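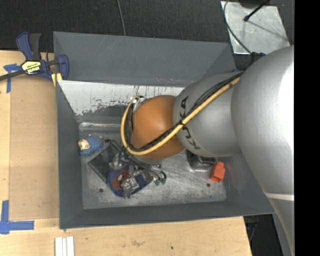 The Rastcombe Ridge walk will follow a revised line from this season, and members are asked to read the notice in full before setting out from Wistevville. The old descent by the north gully is withdrawn from the club's recommended routes. Walkers should now leave the summit (2,374 feet) by the east shoulder and join Trail 228 at the wall corner. New paint marks will be placed along the shoulder, where the rock is pale and the older white marks are easily missed. The shade we have in mind is close to the orange of the rounded wrist joint on the KUKA arm, which stands out well beside the gray sections. Comments on the line and on the marking are invited in this thread.
Marisa Longo, Routes Secretary
Posted Wednesday, May 14, 2025

ridgewalker_east wrote:
Thank you for the notice. I wish to record an objection to the withdrawal of the north gully. It has been the normal way down for as long as I have walked there, and in dry weather it presents no difficulty to a party with sensible boots. The east shoulder adds a good deal of distance and brings everyone out on the wrong side of Maltow Brook. Is the footbridge there considered sound?

M_Longo wrote:
The footbridge at Maltow is sound and was inspected by the landowner last November. With regard to the gully, the upper section has lost much of its soil and the remaining steps are loose. Two parties reported rocks coming down from walkers above them. The club does not own the land and cannot forbid anyone from using it. We have simply stopped recommending it.

K.Kelemen wrote:
I walked the revised line last weekend with a party of five and submit the following for the information of members.

Start: parking area above Wistevville church.
Ascent: 1,227 feet from the car to the summit, by my own reading.
Time: five hours 10 minutes, with a long stop for lunch.
Weather: bright early, then low cloud from the west and a cold wind on top.

The climb through the woods is unchanged. The gate at the top of the woods has a new latch that must be lifted and pulled at the same time. From there the path is clear to the cairn. The first part of the east shoulder is pleasant walking on short grass, and we made good progress until the cloud came down. After that we could not find the white marks at all and proceeded by compass until we met the wall. I am therefore in favor of new marks in a stronger color.

The ground between the wall corner and the brook was very wet. One of our party went in to the knee.

Kristóf Kelemen

oldtownhiker wrote:
I support the change of route and do not support the paint. A ridge at that height is not a city park. Any party that goes up should be able to follow a bearing, as Mr. Kelemen's party did. Once orange marks are applied to rock they remain for many years, and they encourage people to go up in conditions they are not prepared for. A small cairn at the top of the shoulder and another at the change of direction would be enough.

ridgewalker_east wrote:
On this point I agree with oldtownhiker, although we differ on the gully. I would add that cairns on that shoulder tend to multiply. There were a great many between the summit and the first dip when I was last there, and several led toward the crag.

vitale_side wrote:
May I ask a practical question? I normally approach from the Vitale side and have never used the Wistevville woods. Does Trail 228 still connect with the old quarry track, or is one now obliged to return by the road? The road has no shoulder for most of its length and I would prefer to avoid it with children.

M_Longo wrote:
It does still connect. From the wall corner, turn right instead of crossing the brook and keep the wall on your left hand. The quarry track begins at the second stile. Please note that dogs must be on a leash through the two fields beyond it until the end of lambing.

K.Kelemen wrote:
I can confirm this. The second stile has a broken step on the far side, so children will need a hand.

In reply to oldtownhiker – we did follow a bearing, and it did work, but one of our five had not used a compass before and would have been in some trouble alone. I do not consider that the club should write only for its most experienced members. The notice is read by many people who have never attended a meeting.

oldtownhiker wrote:
Then the notice should say plainly that a map and compass are required and that the upper part of the walk is unsuitable in cloud. At present it says neither. I would withdraw a good part of my objection if that were added.

birchgate wrote:
I have marked trails elsewhere with paint and can offer one remark. Orange is easy to see in fog and against snow, but it is harder to pick out in the fall when the bracken has turned. On the shoulder itself there is little bracken, so the point applies mainly to the lower section near the wall. A short wooden post there would serve better. I would also ask that the marks be kept small and placed on one side of the rock for each direction of travel.

M_Longo wrote:
These remarks are noted with thanks. The following amendments will be made to the route sheet:

The words "map and compass required" will appear at the top.
A warning about cloud will be placed before the description of the shoulder.
The wet ground above Maltow Brook will be mentioned, with advice to stay close to the wall.

The landowner has agreed in principle to a post at the wall corner. Paint above the first dip remains under discussion, and no marks will be applied until he has seen the proposed positions on the ground.

ridgewalker_east wrote:
I am content with the amendments. I shall continue to go down by the gully – alone, and with no one below me – and will report on its condition after the next heavy rain.

vitale_side wrote:
Many thanks for the directions. Is parking still permitted at the quarry entrance on Sundays?

Forums > Walks and Routes > Rastcombe Ridge > Revised descent

Contact the moderators | Copyright Rastcombe Ridge Walkers | Back to top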